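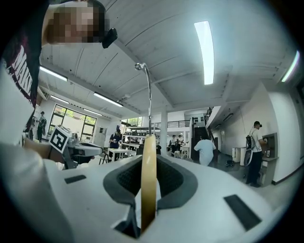

Stanberg Wooden Clothes Hanger, Light Finish
Item 1046. Sold in packs of 50 or 100.

A clothes hanger. You know how these work. The Stanberg has curved shoulders, so a jacket keeps its shape better than it does on the back of a chair, and a straight lower bar for pants you fully intend to wear again.
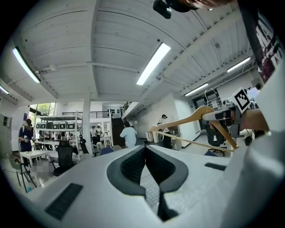 Stanberg hanger in light wood, with straight lower bar.

Fits standard closet rods, including the Hilturell garment rack (sold separately, as racks tend to be). Wipe with a dry cloth if you are the kind of person who wipes hangers.

Packs of 50 ship in 2 days. Packs of 100 take a little longer and are noticeably heavier, so please warn whoever answers your door. Returns accepted within the month, unused. We can't take back wire hangers from the dry cleaner, though people do keep sending them.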